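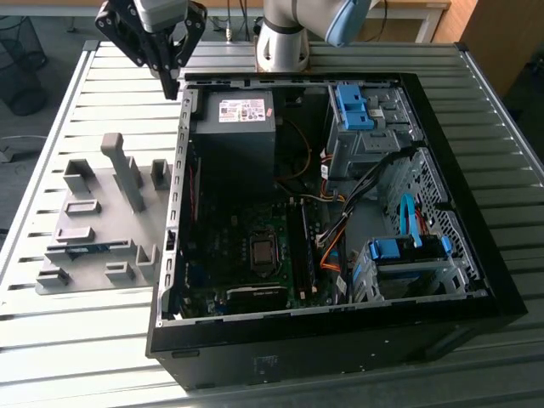 4.2 Desktop tower, two arms

Figure 3. Bench set-up for the tower job. Case on its side, side panel off, parts fixture to the left.

The second job comes from the shop floor and not the kitchen. Small repair shops such as Priltgate open old desktop towers all day, and the question put to us was a plain one: can a pair of arms do the dull part of it yet? The dull part being memory modules. Out of the slot, onto the fixture, and back again. No screws in this version of the job, and the side panel is taken off by a person before the arms start.

We kept the case as it came. Cables were not tied back, the power supply stays in, so do the drive cage and its blue plastic pieces. Ansari (the earlier bench study) stripped all that out and worked on a bare board, which makes the reach far easier than it is in a real shop. With the drive cage in place one arm has to come in over the rear edge of the case, and the black cable bundle running down from the cage towards the board takes up room a hand would simply push through. A person moves a cable without thinking. Our arms have no step for that - they plan round it or they stop.

The processor is left bare in its socket, no cooler on it. This helps a lot. With a tall cooler fitted the fingers would have much less space beside the memory slots, and we make no claim for that case.

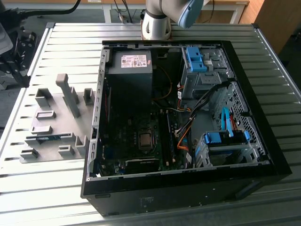
The fixture matters more than we expected. It is 3D-printed, grey, with raised blocks and a long slot that holds a module flat. Early runs at Wistdale used a loose tray and the module slid about, so the second pick was hardly ever the same as the first. A fixed slot gave the planner one known place to go. Fair to say that some of the skill is now in the plastic. A shop that wants this would need to print its own, for it's own parts.

Each trial was given 60 seconds, and 5 trials were run per start position. Of the first 5, three ended with the module seated. The other two failed at the last push: module upright over the slot, slightly off line, then the force limit tripped. Same fault each time. Ghazal Ebrahimi repeated the push by hand with the arm in free-drive and could feel the catch at once, which suggests the wrist sensing is good enough and the search motion is not. Chi-keung Peng has since shortened the search step; results in Section 5.

Compared with the Dramby laundry job (4.1) the parts here are stiff and the layout barely changes, so seeing is the easy half. Contact is the hard half. We would not yet leave teh cell alone with a customer's machine, but as a second pair of hands for someone at the next bench it is close. Removal was not timed seperately in this round.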